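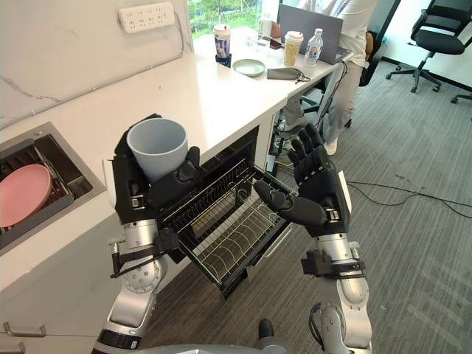

Teaching the Club Robot to Load a Dish Rack, Week 4

By now your team has a robot that can wave. Waving is lovely and wins no points. The kitchen task is the one the judges at the April meet care about, and it comes down to moving cups from one place to another without anyone having to buy more cups.

These are the notes Gerd Meinecke and I hand to new members of the Gill student robotics club. They assume you have finished the arm calibration sheet and that your hands open and close when told to.

What you need

Plastic cups. A pull-out drawer with a rack in it. Both arms, powered, with the Kollo control program running on the team laptop. One person at the keyboard and another with a thumb on the stop button. The second job is the dull one, and it goes to whoever was late.

Step 1. Open the drawer yourself

Pull it all the way out. Opening drawers is its own exercise (see week 7, and bring patience). If the drawer is halfway in, the hand will try to put the cup through the countertop, and the countertop has so far won every time.

Step 2. Set the starting pose

Bring both arms forward over the drawer, one on each side, with a clear gap between the hands. Save this pose as "home_rack". Last year's team called theirs "home", "home2", "homeNEW" and "homeUSE", and we are still finding out which one was which.

Step 3. Grip the cup low

Hand the cup to the left hand, rim up. The fingers should curl around the lower part of the body with the thumb on the opposite side. Gripping near the rim looks more polite, but a soft cup folds up there and then slides out.

Close the fingers slowly. In Kollo the grip setting runs up to 900. Start at 20 and go up in small steps until the cup stays put when you tug on it. If the cup changes shape, you have gone too far. Write the number down on paper. A number you remember is a number you will remember wrong.

Step 4. Give the other hand something harmless to do

Keep the right hand raised and open, palm toward the cup, fingers up. From there it can come in to steady things later. A relaxed right hand hanging over the rack will catch its fingertips in the wires, and then you will spend the session on your knees with a screwdriver.

Step 5. Check the cables

Move each wrist through its full range, slowly, and watch the cables while you do it. You want enough slack to turn and not enough to hook a rack wire. Look at the floor as well. The cables down there are very good at finding ankles.

Step 6. Record the placement

Guide the left arm down over the rack, tilt the wrist until the cup is rim down, lower it between the wires, open the fingers, and lift straight up. Save a point at each stop. Most teams forget the straight up part and drag the cup back out with the thumb, which counts as removing a dish.

Play it back at the slowest speed with the rack empty. Then play it again, same speed, even if the first run went fine. Especially if it went fine.

If it goes wrong

Cup lands on top of the wires: your drawer has moved. Push it back, pull it fully out, try again.

Fingers open late: lower the grip number before you touch the timing.

Arm stops with error 1953: a joint is at its limit. Go back to home_rack and come in with the elbow higher. Gerd has this one written on his pencil case.

Before next session, every pair should have one clean run saved in the Nirkier folder, with your names in the file name. Plates start in week 5. Do not bring your own from home, and please don't ask Gerd about the gravy boat.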